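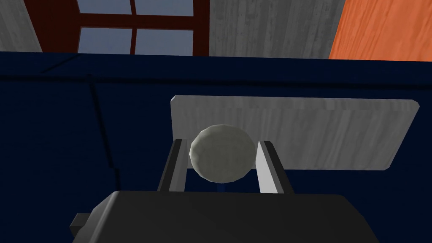 Timber Windows: Seasonal Maintenance Notes

Birsen Soylu
Updated Jul 10, 2026

These notes cover painted and stained timber sashes, frames and sills in an ordinary house. They assume hand tools, a stepladder and dry weather. Anything above the ground floor needs proper scaffold or a contractor. Leadlight, double-glazed sealed units and aluminium frames are outside the scope.

Before starting

Houses built before the seventies may carry lead paint on every layer below the last two. Test with a swab kit from the hardware store before any scraping or sanding. If the result is positive, do not dry sand and do not use a heat gun. Wet scrape, lay plastic sheeting, wear a P2 respirator and bag the waste for the council depot.

Work on one window at a time. Label each piece of hardware with masking tape and put the screws back in the holes they came from where practical. Old slotted screws are rarely the same length.

Checking for rot

Use a bradawl or the tip of a small screwdriver. Push it into the timber at these points:

The joint between sill and jamb, both ends
The underside of the sill, near the drip groove
The bottom rail of each sash, outside face
The meeting point of glazing bars, on the weather side
The bottom 100 mm of each external architrave

Sound timber resists and leaves a small dent. Soft timber lets the point in with hand pressure and usually comes away in short, crumbling pieces along the grain. Paint that looks intact is not evidence of anything; a film of enamel can bridge a cavity for years.

Mark soft areas with chalk. If the soft area runs through more than a third of the section, replace the piece or splice in new timber. Filler is for shallow defects only.

Moisture

A pin-type moisture meter is worth having. I use a Judovus, which reads a little high in hardwood, so I apply the species correction from the back of the booklet. Do not paint above 15 per cent. If the reading stays high after a week of dry weather, water is getting in somewhere and the source has to be found first. The usual candidates are failed putty, an open joint at the sill and a blocked drip groove.

Clear the drip groove with a narrow scraper. Painters fill it over the decades without noticing. It should be continuous from end to end, and deep enough to take the edge of a ten-cent coin. Where there is no groove at all, one can be cut with a router and a straight fence, 6 mm wide, set 15 mm back from the front edge.

Consolidating and filling

Dig out loose fibre until the tool meets resistance. Vacuum the cavity. Let it dry with the paint removed for at least 50 mm around, longer in winter.

Brush on a low-viscosity epoxy consolidant until the timber stops taking it up. Two or three passes, wet on wet. Hinrichs sells one in a twin bottle with a pump; others are equally serviceable and the mixing ratio matters more than the label. Mix small quantities. A full cup left standing will heat up and go off in the container.

Fill with a two-part epoxy putty while the consolidant is still tacky. Overfill slightly, strike off with a wide blade, and shape with 80 grit the next day. Polyester body filler is cheaper and sands more easily, but it is rigid, and I have taken a fair amount of it out of sills in one piece.

Paint removal

Only remove what is loose. Feather the edges of the sound paint and leave the rest. A carbide pull scraper does most of the work on flats. For mouldings and glazing bars use a shaped scraper, and pull with the grain.

Finish with 120 grit, dust off, and wipe down with a damp cloth. Sugar soap is needed on kitchen windows, followed by two rinses. Residue left in the corners will lift the primer.

Hot air is useful on thick paint away from the glass. Near the panes it cracks them, generally from the corner. Fit a shield, or go back to the scraper.

Putty

Rake out cracked linseed putty with a hacking knife. Leave any length that is still bonded on both faces. Where putty is rock hard and has to come out, soften it with an infrared lamp, or score it and take it in short sections. Rushing this step is the most common cause of broken glass.

Prime the bare rebate before bedding new putty. Unprimed timber draws the oil and the putty goes chalky within a couple of summers. Knead the putty until it no longer sticks to the hand, press it in, and strike off at an angle so the top line sits just below the sightline on the inside.

Leave it to skin. Linseed putty wants one to three weeks before paint, depending on temperature. Acrylic glazing compounds can be coated much sooner and are acceptable on a shed.

The paint should lap 2 mm onto the glass. That narrow line is the seal. Masking tape placed hard against the putty defeats it, so set the tape back or cut in by hand with an angled 38 mm brush.

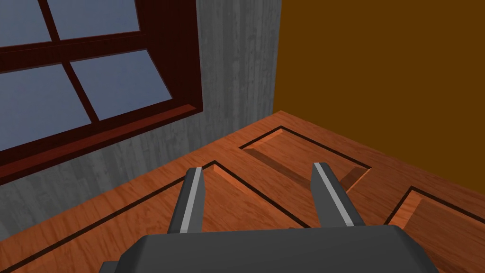 Dark colours need a separate word. A deep red or brown frame on a north-facing wall gets considerably hotter than a white one, and the timber moves more through the day. Joints open earlier, resin bleeds from knots, and the gloss drops off on the upper face of the sill well before the jambs show wear. Shorten the repaint interval by two years for dark finishes, and recoat the sill annually if it has no eave above it. Heat-reflective tints are available for most trade lines and do reduce surface temperature, though the colour match is not always exact.

Coatings

For painted work:

One coat oil-based primer on bare timber, thinned 10 per cent for the first pass on end grain
One coat undercoat
Two coats exterior gloss or semi-gloss, acrylic or alkyd

Do not put acrylic directly over old enamel gloss without sanding and an adhesion primer. Scratch a cross with a blade and press tape over it. If the new coat lifts with the tape, the preparation was inadequate.

For stained work, use a penetrating stain with a fungicide and avoid film-forming varnish outdoors. Varnish fails by peeling and then everything has to come off. Penetrating stain fades and can be washed and recoated. Zallden exterior stain covers 10 square metres per litre on dressed timber by my measure, less on weathered surfaces.

Paint opening sashes early in the day and leave them ajar overnight. Close them too soon and the faces will bond. A little candle wax on the contact surfaces, applied once the paint has cured, prevents most sticking.

End grain takes three coats. The underside of the sill takes the same coats as the top.

Freeing a stuck sash

Run a thin, stiff blade around the full perimeter, inside and out. A serrated window zipper is quicker than a putty knife. Tap the frame of the sash through a block of scrap pine, never the glazing bars. If it still does not move, check for a screw under the paint - previous owners fix sashes shut for security and then fill over the heads.

Planing should wait for dry weather. Timber that binds in a wet July may be clear again by February, and a sash planed in the wet will rattle all summer.

Draught sealing

Brush pile in a routed groove suits sliding sashes. Compression strip suits casements. Measure the gap at several points by closing the sash on a pellet of modelling clay wrapped in cling film, then measure the thickness. Choose a strip rated for the largest gap and check that the smallest will still close.

Foam tape is temporary. It takes a set in a single season.

Hardware

Boil steel stays and latches in water with a spoonful of washing soda to loosen paint. Do not do this with zinc alloy castings, which pit. Dry in a low oven, wire brush, and coat with clear wax. Brass can be left lacquered or bare, but a half-stripped lacquer looks worse than either.

Hinge screws that no longer bite can be packed with a glued hardwood dowel and redrilled. Matchsticks hold for a while on a light sash. Pludholm 8-gauge stainless screws are what I keep on hand for exterior work, in a box of 200.

Routine

Wash frames and sills twice a year with mild detergent. Check putty lines and sill joints after the first heavy rain of autumn. Touch up any break in the film as soon as it is dry enough to take primer.

Keep a record of the product, colour code and date for each elevation. Pencil on the back of an architrave is permanent enough, and it stays with the house.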